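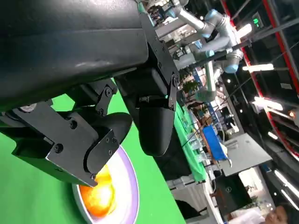
Marmalade season at Gumdale

Well, it's that time again and my kitchen smells like a citrus grove. I promised last year I'd have a spell off the marmalade, and then Albertina Mota turned up at my back door with two bags of Sevilles off her tree and a look that said don't you dare. So I've been slicing peel every evening in front of the telly, and my thumbs have gone a funny colour.

A few of you have asked about my method. I soak the peel overnight with the pips tied up in a hanky (a clean one!), simmer it till you can squash a bit between your fingers, and only then does the sugar go in. If you put it in early the peel stays like shoe leather and you'll be chewing till January. Mum did hers in the old Prorneck pan and so do I, dents and all.

I do like a dark one, so I let mine go a bit longer than the book says. Albertina reckons that's burnt. We've agreed to disagree, and she takes the pale jars home.

The jar swap is on Fri 9 November at the hall, from 2 in the arvo. Bring whatever you've put up: marmalade, relish, pickled beetroot, that green tomato chutney somebody brought last time that I'm still thinking about (own up, please, I want the recipe). Labels would be a help, even just a bit of masking tape with the name and whether it's got chilli in it. My neighbour got a nasty shock with the plum sauce.

If you've got empties, Deligiannis the grocer is letting us leave a crate by the door. Lids that smell of gherkins can go in the recycling, thanks all the same. Nothing gets that out, I've tried bicarb, vinegar and a week on the windowsill.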